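**Skistdale Repair and Reuse Room — progress report to the Clindberg Fund, spring quarter**

Thank you, as ever, for your patience with the lateness of this report, and for the kind note that came with the last payment. It has been a full quarter and I hardly know where to begin, so I shall begin with the furniture.

We passed 95 pieces rehomed by the end of March, most of them within Skistdale itself and a fair number out at Wokinum, where the new flats have been filling up — often with families who arrive with little more than a kettle and some bedding. Chests and wardrobes go fastest. Beds remain difficult, as we can't take mattresses without a fire label and so many donors have snipped theirs off!

The Thursday evening sessions now have 10 regulars, and four of them have gone on to the upholstery course at Yan. The £600 set aside for hand tools has been spent in full (receipts to follow by post), mainly on clamps, planes and a decent set of chisels.

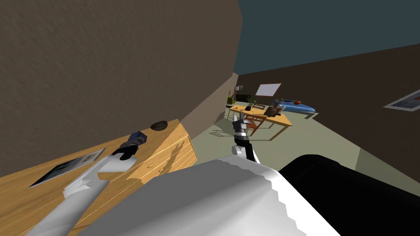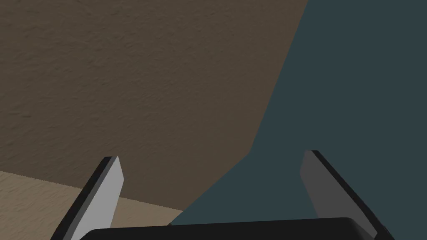
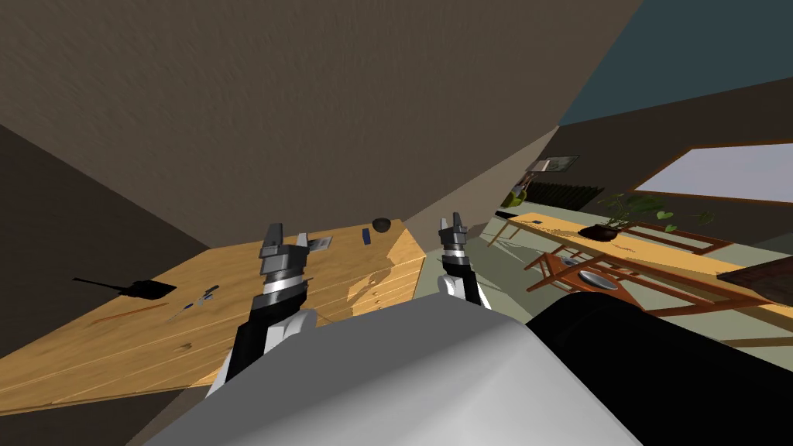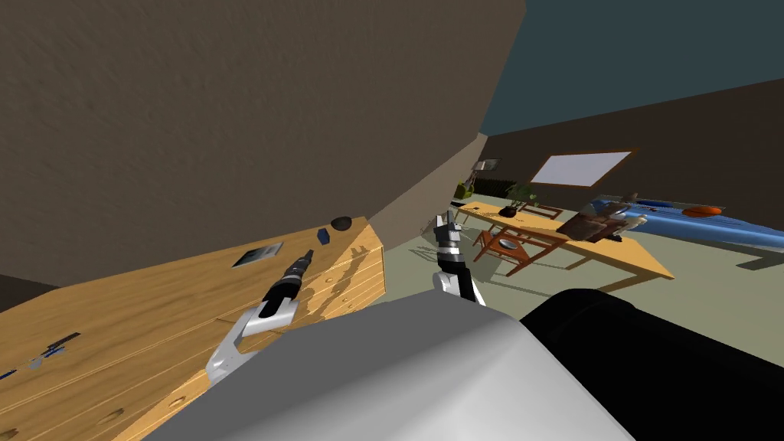

*Brown textured wall in the first and fourth, brown textured surface in the second; light wood furniture with drawers in the fourth.*

Not everything has gone to plan. The van was off the road for most of February, and we had to ask people in Wokinum to wait for deliveries, which they did with very good grace. The damp in the back store is no better either, and we have moved the softwood upstairs while the landlord makes up his mind about the gutter.

For next quarter we should like to move a little of the transport money across to storage, if you are agreeable. A short letter from you would be enough for our books, and we would be glad to have it before the June delivery round.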